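Open day at the Hurker costume store

I have wanted to get inside Hurker for years, and in April 2025 they finally opened the doors to anyone who signed up. It's the hire store behind half the amateur theater in Urnow, and I could have stayed all night!

The first room is hats. Bonnets, helmets, a shelf of crowns (the heavy ones are for kings who don't have to dance). Then come the long rails, 600 coats and gowns in order of period, with a paper tag on each hanger listing every show it has been in. I found a green velvet frock coat with 30 shows behind it and new cuffs.

After that we went on to laundry and repairs, which I liked even more than the rails. Shirts and petticoats go in the machine, anything with boning gets sponged by hand, and wool is aired for a week. 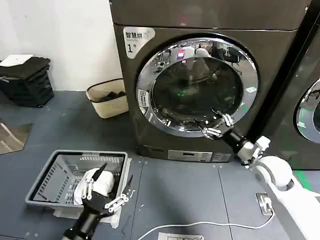

Naheed Dhanial told our group that sweat does more harm than any stage fight, and that she would love every actor to wear a cotton undershirt - even in July.

We finished in the dye room, where I got to stir a pot of tea-colored lace. Tours take 100 people a day, so book early. The next one is in July, and the bus from Bangash stops right outside.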